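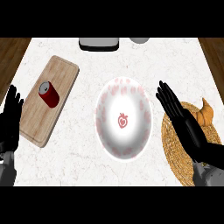 Tayla McKinnon wrote in to ask whether a learning system can really pick anything up from a kitchen counter that only exists inside a computer, and whether we wouldn't be better off saving our energy for the real one. It's the question we get most, so let's start there!

Does simulated practice count?
It does, and we lean on it quite a bit. Every Pondora example so far was gathered in simulation, which lets us put the counter back the way it was with one click and try again (and again, and again). We do plan to collect on a real counter too, starting in December, and we'll keep the two sets in separate folders so you can always tell which you're using.

How many examples are there right now?
As of 5 Jun 2026 there are 508 in the Treltau set and 148 in the smaller Ormsby set. We're hoping to reach 900 in Treltau before we change the layout, though we've been wrong about these things before.

What's on the counter?
Ordinary kitchen things, for the most part. You'll meet the red can, the cutting board and the strawberry bowl over and over. We're fond of that bowl. 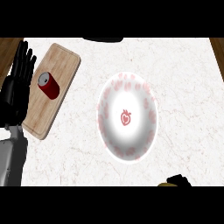
Treltau counter: can on the board, bowl to its right.

Do you keep the attempts that go wrong?
Yes, please don't throw yours out! Mark them "missed" and send them along with the rest. A fumble followed by a good recovery is some of the most useful material we get, and it's perfectly fine if your first 10 are mostly fumbles.

How long should one example be?
Long enough to do the task from start to finish at a comfortable pace. Try not to rush, and try not to sit still for ages while you think it over, as the system will happily learn to dawdle too.

What is the Baker tag for?
It marks tasks where both arms have to work together. If you only needed one arm, leave it off.

Can I use the examples in a class?
Of course, and we'd love to hear how you get on.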